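Torkness are leaving the Mill Road ground

I found out the way most people did, from a sheet of paper taped inside the window of the ticket hut. It said the club would play the rest of this season at Mill Road and then move to the new stadium at Jadska Park, out past the ring road. There was a phone number for season ticket holders. I rang it and got a recorded message telling me to look at the sheet of paper.
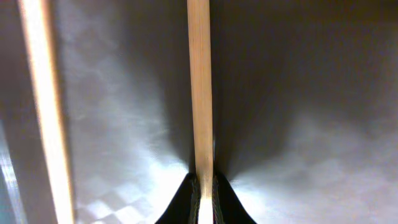 Kobe Peeters

I have been going to Torkness matches since I was nine. My uncle Mathias took me to the first one, a cup tie against a works team that we lost 2-0, and I remember the pies better than the football. So I am not a neutral party here. I have tried to write down what I think of the move without getting too sentimental.

The case for going is fairly strong. The main stand at Mill Road has 362 seats and the back two rows have been roped off since the roof started letting water in. The away end is a grass bank. When it rains hard in October the corner by the railway floods, and last season we had two home games called off in a fortnight. The club doesn't own the land either. The lease has been renewed every few years for as long as I can remember, and this time the landlord wanted a good deal more money.

Jadska Park will hold 2,050, all under cover except one end. The pitch is artificial, which I don't love, but it can be hired out all week and the youth sides can play on it instead of sharing the school field. The club says the hire money should pay the rent. I would like to see the sums, and so would plenty of others, but I can believe it.

My problem is with getting there. Mill Road is ten minutes on foot from the town centre. People drift down after lunch, have a drink at the Railway, and are in their usual spot by kick-off. Jadska Park is 40 minutes on foot, partly along a road with no pavement, and the bus stops running before an evening match would finish. The plans show a large car park. They don't show a footpath. I asked about this at the supporters' evening and was told it was a matter for the council, and when I wrote to the council they said it was a matter for the developer.

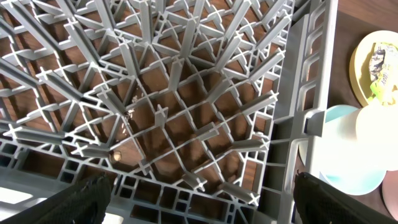
The drying rack, from above.

The developer is Flovico, who are also building the houses next door. I have nothing against them. They are paying for most of the stadium and they get the old ground in a swap arrangement that I have read three times and still couldn't explain to you. Mirjam Goossens from the supporters' group understands it much better than I do, and her notes from the meeting are pinned up in the clubhouse. She thinks the terms are decent apart from the naming rights, which go to Flovico for the first stretch and can be sold on by them after that. I would rather the club had kept those, even if they were worth very little.

Then there is the question of who will still come. Our crowd is on the old side. The men who stand by the halfway line have stood there since before my time, and several of them have told me flatly that they won't be driving out to an industrial estate to watch us draw with anybody.
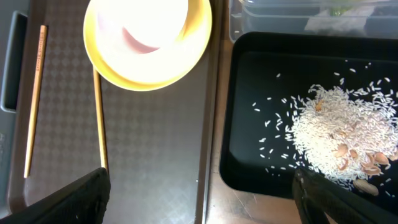
Some of them will change their minds. People said the same when the price went up and when we moved to the summer kick-off times, and most of them were back within a month. But a few won't, and in a crowd our size you notice a few. The club could help by putting on a minibus from the station for the first season. Mirjam has suggested it, and I have said I'd drive it now and then if the insurance can be sorted out.

I will go to the last match at Mill Road and then I will renew my ticket, probably with some grumbling. I'd like the clock from the main stand to come with us. It has been wrong for years, but there's a bare wall over the new tunnel and it would fit there nicely.

Comments

Grassbank Pete
Good piece. You're right about the footpath. I tried walking it last week and ended up in a hedge when a lorry came past.

Anneke
My dad is one of the halfway line lot. He says he isn't going and he has also asked me what time the bus is.

R. Dunmore
The landlord had been asking for more money for years. The club should have bought the land when it was cheap.

Kobe Peeters
Agreed, though I don't think they ever had the cash. Pete, can you send me the details? I'm writing to the council again.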